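Home > Activities > Orienteering > Setting a first course

Setting a first orienteering course on a small site

Last updated: Tuesday, September 8, 2020

These notes cover a white-level course for children aged 8 to 11 on an enclosed site such as a school field or a camp ground. They assume that you already have a map at a large scale. If you do not, read the page on base maps first.

What you need

Printed map of the site, one copy per pair plus two spares
Control markers with punches or code letters
Cord or cable ties
Compass, one per pair
Red or purple pen, fine tip
Control cards
Whistle for each child
Stopwatch and start list

Step 1. Walk the boundary

Walk the whole edge of the site with the map in hand. Mark any gate, ditch, pond or road access that the map does not show. Anything the children must not cross is drawn as a solid line in pen, and the same line goes on the master map at the start. At Skukthorpe the northern fence had been moved since the survey, and Finlay Cowie had to redraw that side before any controls could be placed.

Step 2. Choose the control sites

Use features that a child can name: a path junction, a fence corner, the end of a wall, a single tree. Eight controls are enough for a first course. Put one at every point where the route changes direction. Do not place a control in a hollow or behind a bush at this level.

Keep the total length under 700 metres, measured along the paths. The Skukthorpe course came out at 374 metres from start to finish, and the younger pairs still found it a full morning's work once the briefing and the second run were included.

Step 3. Draw the course

The start is a triangle, each control is a circle, and the finish is a double circle. The centre of the circle must sit exactly on the feature. Join the circles with straight lines and number them in order. Break the line where it would hide a detail on the map. Keep the numbers upright, with north at the top of the sheet.

Step 4. Hang the markers

Hang them at the children's chest height. Tie each one at two points or it will turn in the wind. Check the code against the control list as you go, then have a second person walk the course from the printed map only. Saeed Akbari did this check at Dunbar and found two codes swapped.

Step 5. Brief the group

Show how to set the map: turn it until north on the map matches north on the compass. Have each pair do this on the spot before they are given a card. Explain the safety signal (six blasts on the whistle, repeated after a minute) and the cut-off time. All pairs report to the finish at the cut-off, whether or not they have visited every control.

Step 6. Start and finish

Send pairs off at two-minute intervals. Write down each start time and tick the name when the pair comes back. Do not collect any marker until every name is ticked.

Pairs that finish early can run the course in reverse order. This needs no new map, only a fresh card. Leave the snack table until the last pair is in, or the finish area becomes crowded and times are missed.

Storing the kit

Dry the markers flat before packing. Sort the compasses by checking that all needles agree when laid out a metre apart, and set aside any that differ.
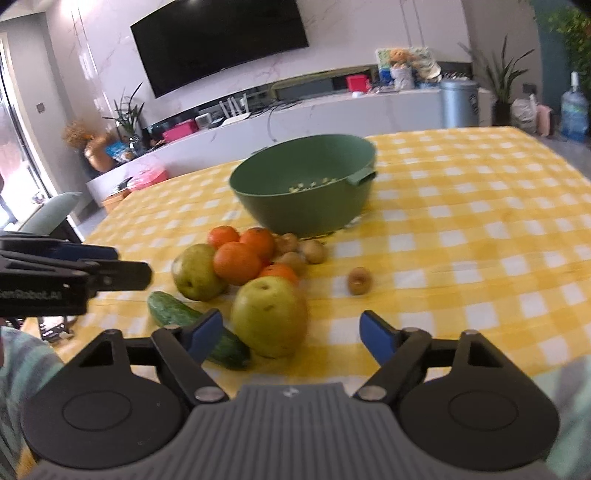
Keep the master map with the control list and the start list in one folder. The next person to set a course on the same site will need all three.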